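Gollar two-arm bench cell: read this before you sign the quote

By the Lumen equipment desk
March 22, 2025
116 shares | 3 comments

Gollar would like you to think of its bench cell as something between a power tool and a new colleague. I'd file it nearer to a lathe: useful in the right workshop, expensive to feed, and a poor thing to buy on the strength of a demonstration. We wanted to know whether it made any sense for a small firm that handles phones and their charging leads all day, which is the job Gollar's sales people bring up first.

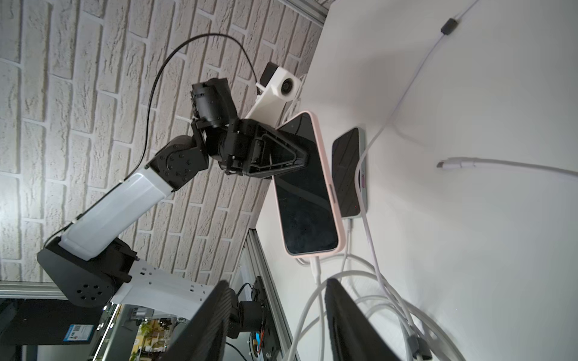
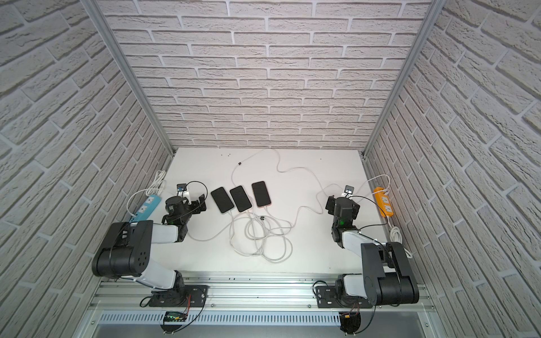
What you are buying

The quote covers two arms on an aluminium rail, a white tabletop, brick-patterned panels on three sides, grippers, wrist cameras and the software to run it all. I was ready to be rude about the brick pattern and I still don't love it. You are paying for panels either way, so ask for the price without them and see what happens. Ours was vague.

The arms themselves feel decent. The white covers wipe clean with a damp cloth, the joints have very little play when you push them by hand, and the fingers are easy enough to swap. The perforated tray under the rail is a good idea and I wish more makers would fit one. Wiring along the front is more exposed than I'd like at this price, and there's bare board under one of the base plates. In a tidy office that may never matter. In a repair shop, where somebody will put a mug down on anything flat, I'd want a cover over it, and Gollar doesn't list one.

The job they sell it on

Phones look like an easy thing to hand to a machine. They are flat, they are all much the same size, and you can lay them out in a row. Then you add the leads. White cable on a white table is about the worst pairing you could pick for a camera, and cable never lies the same way twice. Any budget that treats "plug it in, unplug it, move it along" as one simple step is going to be wrong.

Gollar's brochure gives a success figure for picking up handsets. It says much less about leads. When we asked for the same figure with cables attached and tangled, we were sent the handset figure again with a friendlier covering note. That tells a buyer what to put in the contract. Ask for a trial on your own stock, cases left on, leads in whatever state they come out of the drawer, and have the result written down before any deposit is paid.

I'd suggest 100 attempts as a minimum. It's a dull afternoon for whoever has to watch, but ten good ones in a row prove very little and ten is what you tend to get shown. Have every failure logged with what went wrong. A dropped phone and a missed socket are very different problems with very different bills attached.

What the quote leaves out

Quite a lot, as usual.

Spare fingers come first. They are a wearing part and the kit arrives with the set that is already fitted. Then there's training for your own staff, which Gollar treats as optional and which I'd treat as part of the price. Support is sold by the year and goes up after the first one. The stand isn't included either, so check what your present bench can take and whether it wobbles when both arms swing the same way at once.

Power needs some thought too. A phone bench eats sockets before you've added a robot to it. By the time you have strips along both sides and leads running back from them, you've used up a good part of the surface the arms are supposed to reach across. Measure the clear space that's left, with everything plugged in, and give Gollar that number. The tabletop size in the brochure is no help to you.

The biggest missing line is somebody's time. Setting up our task took roughly 3 weeks of a competent technician's attention, and that was with Gollar answering the phone promptly (they do, to be fair to them). Change the type of handset, or move a charger, and some of that work comes round again. I would put a fixed number of technician days a month in the budget for the first year and be pleased if any are left over.

One arm or two?

Sales will push you towards the pair. I went in doubtful and came out only half persuaded. With two arms, one can steady a phone while the other deals with the plug, and I can't see a single arm managing that on a bare table. A cheap clamp might, though. A row of printed cradles costs next to nothing and doesn't need a software update.

There's also the matter of the arms getting in each other's way. They share a fairly small patch in the middle of the table, and on our task one of them spent a lot of the time waiting politely. If your work happens in one spot, price the single-arm version with fixtures first. If it's spread along the whole rail, the pair starts to look more sensible.

The other quote

We also had a price from Xaba for a single arm on a similar rail. It was lower, the lead time was longer (December, when we asked) and the paperwork was far better: a proper parts list with prices, and a plain statement of what breaks the warranty. Gokel makes software that claims to drive either make. We haven't run it and I wouldn't pay extra for the promise.

Who should buy it

A firm with steady volume, one kind of task and a technician who already likes this sort of thing could do worse. A teaching lab or a development team that expects to spend months fiddling will probably get its money's worth too, as the fiddling is what they're there for.

For a small repair or resale shop hoping to free up a pair of hands by summer, I'd say wait. Rent one for a month if Gollar will let you, and put the rental fee against the purchase in writing. Our request for that is still being "looked into", and I'll add a note to this page when we get a proper answer.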